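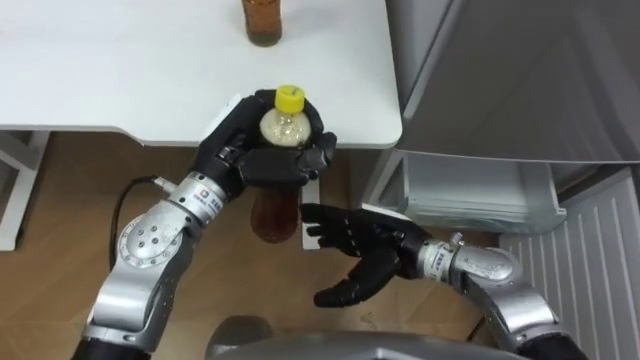

Bottle with yellow screw cap, foam at the neck.

How to make cold black tea in a bottle and keep it clear

Posted 4/8/25 in Drinks, Ketano Kitchen Notes

In my family we drink cold tea all year, also in winter. For a long time my tea became cloudy in the refrigerator and it had a bitter taste on the second day. I tried many ways and now I use always the same one. It is slow, but the work in it is small.

What you need

Loose black tea, 9 grams for one liter of water
Filtered water
A clean bottle with a screw cap
A fine strainer and a funnel
Sugar or honey, if you like it sweet

Step 1. Wash the bottle
Use warm water and a little dish soap, then rinse it until you smell nothing. The cap needs the same care. Old tea stays in the thread of the cap and gives a bad smell to the new one. I clean the thread with an old toothbrush.

Step 2. Make a small strong tea
Heat one cup of the water to 80 degrees Celsius. Pour it on the tea leaves in a bowl and wait 2 minutes. Do not press the leaves with a spoon.

Step 3. Add the cold water
Pour the rest of the water, at room temperature, into the bowl. Cover it with a plate. Leave it for 26 minutes and stir one time in the middle. Very cold water at this moment can make the tea cloudy.

Step 4. Strain and fill
Put the funnel in the bottle and pour through the strainer, slowly, along the side. If you pour fast, you get a lot of foam and it is hard to see how full the bottle is. The foam does no harm to the taste. Leave two fingers of space under the cap.

Step 5. Cool it
Close the bottle and put it in the refrigerator, standing. Drink it in two days.

If you want it sweet
Put the sugar in the hot cup of step 2, after you take out the leaves. You must then strain that cup first and mix it with the cold water and the leaves in a second bowl. Honey works too, but the tea is darker with it.

Which tea
I buy the Roder breakfast blend, the one with bigger leaves. Tea from bags is possible, only the color comes faster, so taste it earlier. From May I add mint leaves directly in the glass.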